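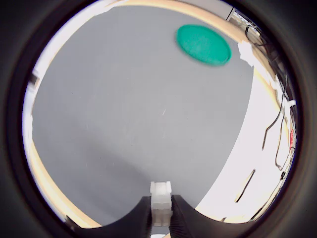

The Afternoon Shift at Famar

Eleven people work the assembly floor at Famar, the same number as last year. What they do between clocking in and clocking out has changed a good deal, and opinions about the change depend on whom you ask and at what point in the shift you ask them.

Famar makes small molded parts and puts them together into housings, clips and spacers for companies that make larger things. Most of its orders are short. A customer wants a few boxes of one part, then a few boxes of another with a slightly different notch, and the whole line has to be set up again. For years that kept robots out of the building. A fixed machine that does one motion very fast is a poor fit for a shop that changes parts before lunch and again after it.

The arms that went in last March are of another sort. Each has a two-finger gripper and a camera that looks down past the fingers at whatever is being picked up. They are slower than a person. They pick a part off a gray work surface, turn it and set it down, and they are taught a new part by someone who does the motion for them over and over until the software can repeat it. Famar has 4 of them, leased from a company called Vutow, and the people who teach them used to do the picking by hand.

Nermina Nikolaidis was one of the first to be trained. She had worked on the floor for 15 years, nearly all of it at the same bench.

"I thought they would bring in somebody with a computer degree and we would be moved to packing," she said. "Then they asked which of us was best at the white parts, and that was me."

The white parts are a family of small blocks with stepped corners. They go into the fingers upright, and they have to be held by the two long sides. Hold one a little too high and it tips when it is set down. Nikolaidis knew that from her own hands, but she had never had to say it. Her first week of teaching went badly. She moved the arm the way she would have moved her own wrist, with a quick dip at the end, and the arm learned the dip and knocked over every third block. She had to slow down and leave the dip out.

"You find out what you do without thinking," she said. "I have a twist I do. My sister noticed it when I was pouring coffee."

Teaching a part takes most of a shift. The operator sits at a station, works a pair of hand controls and watches the arm's camera view on a screen. The view is round and dark at the corners, and the edges of the table bend in it like the rim of a bowl. New operators complain about this for a few days and then stop. Kha Nông, who trained in the second group, said he still has trouble judging how far away things are when he goes from the screen back to the bench.

"I reach for my cup and my hand stops short," he said. "It goes away by the time I get to the parking lot."

The training record for the white block family runs to 1409 picks. Each one was done by a person at the controls, and each was marked afterward as good or bad by a second person. The marking is the part of the job the floor likes least. It is done at a desk in a side room, and it means watching short clips one after another and pressing one of two keys. Dragica Đorđević, who runs the shift, set a limit on it in the spring. Nobody marks for longer than an hour at a stretch now, and the room has better chairs.

"People were coming out of there gray in the face," Đorđević said. "On the old line you were tired in the shoulders. In there you were tired behind the eyes. I did it for a full day myself and I didn't want to talk to anyone at supper."

The shoulders are the other side of the account. Hand picking at Famar meant leaning over a bench and making the same small reach all day, and several of the older workers had wrist or neck trouble. Since the arms took over the long runs, the worst of that work is gone. People still pick by hand for short orders and for parts the arms have not learned, but they trade off through the day. Nikolaidis said she sleeps better. She also said she misses the radio, which was turned off near the teaching stations after operators complained that they couldn't concentrate.

Pay was the harder question. When the arms arrived, teaching was treated as a normal floor assignment at the normal rate. Ognjen Gashi, who speaks for the workers in talks with the company, argued that it should not be.

"What they were recording was skill," he said. "It took Nermina all those years to get good at that part, and the arm keeps it after she goes home. I had no problem with that as long as somebody wrote down that it was worth something."

The talks went on through the spring. The agreement that came out of them pays a higher rate for hours at the controls and a smaller addition for marking. It also says that recordings made at Famar stay at Famar unless the workers' side agrees otherwise. Gashi had wanted a payment each time a recording was used again for a new part. He did not get it, and he plans to raise it when the agreement comes up for renewal.

Vesela Ionescu, who manages the plant, said the company would not have leased the arms if the choice had been between them and the people. Two workers had retired and she could not fill their places. Orders from Admasu, the plant's largest customer, were going out late. They go out on time now for the most part. She was careful about what she would promise.

"I can tell you I have not let anyone go," she said. "I can't tell you what the shop looks like when the lease is up. If we get more orders I will need more people, and if we don't, I won't."

She has stopped hiring for the picking bench. The next opening will be for someone who can teach and also fix, and she expects it to be hard to fill. Durnirel, the trade school across the river, has asked to send students over to learn at the stations. Some of the workers like the idea. Others wonder whether they would be training the people who replace them — a worry that has already been raised once about the arms.

Smaller things have shifted too. The floor used to fall quiet whenever the line was stopped for a changeover, and that was when people talked, ate and passed around pictures of their grandchildren. The arms change over one at a time, so there is no longer a moment when everyone is idle together. Đorđević brought back a shared break in the middle of the afternoon. All the arms are paused for it, which costs the plant some output, and she had to argue for that upstairs.

The arms also need somebody near them. They drop parts. A block gets picked up crooked, or a cable sags into the camera's view, and the arm stops and waits until a person comes over. Nông handles most of these stops on his shift. He wipes the camera glass, straightens whatever needs it, and presses the button to go on. He keeps a notebook of what went wrong, in pencil, and the Vutow technician has started asking to photograph the pages when he visits.

Nông would like to do that kind of work full time. He has put in for a repair course and is waiting to hear whether Famar will cover the fees. Nikolaidis has no such plans. She has a new part to teach next, a thin clip with a hook on one end, and she has been carrying a few of them in her apron pocket for days, turning them over with her thumb while she waits for the station to come free.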